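Forum: Simulation and Synthetic Data
Thread: Zaketetti kitchen pack - worth the license?

ridgeline_p
Posted July 31, 2024

We have the trial of the Zaketetti kitchen pack and need to decide whether to buy. It's the counter room, the produce set, bottles and a basket, with a two-arm robot already rigged. 160 a month per seat. We've been on Toft since March and the grasps there are fine but the objects look like gray toys. Trial render:
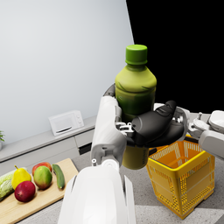
Bottle held upright, basket and cutting board on the counter.

Is anyone using this for real training work?

mulch42
We've had two seats for a while. The objects are good. Contact is where I'd be careful - the default friction is set high, so a bad grasp can still hold. Turn it down before you believe any success rate.

Vidonness_user
Don't agree with that. The default is close to what we measured on our own bottles. What bothers me is the room. There's one wall, then it's just black. If your policy looks up from the counter at all, it learns the black area.

mulch42
You can put your own backdrop in. Took me 13 minutes.

Vidonness_user
For that price I shouldn't have to.

ridgeline_p
Labels matter more to us than walls. We sort by package, so the print has to hold up near the hand. Closer view, default settings:

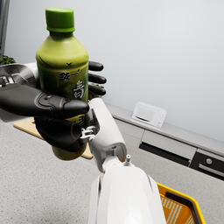

Green tea bottle in the black hand. The characters on the label are readable.

That's better than what we get out of Toft.

kelpie_b
Label looks fine. How does it run? Gesedex gave us 40 frames a second with a similar counter, and it's cheaper, but you model your own groceries.

ridgeline_p
Slower than that here, on an older card. I haven't timed it properly. What I like is that the layout is usable as it comes. Produce on the board, basket on the other side, and you can write a pick and place task the same afternoon.

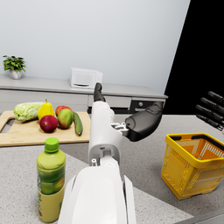
The part I don't like is the export. Joint states and images go to separate folders and the timestamps don't share a format. I wrote a script for it, over 160 lines, and it still drops the last step of every episode.

mulch42
Known bug. Set the flush option to 2 in the export config and you get the last step back.

ridgeline_p
That fixed it, thanks. We'll probably take one seat and keep Toft for the grasp tests.

Vidonness_user
Ask them for the yearly rate first. It isn't on the site.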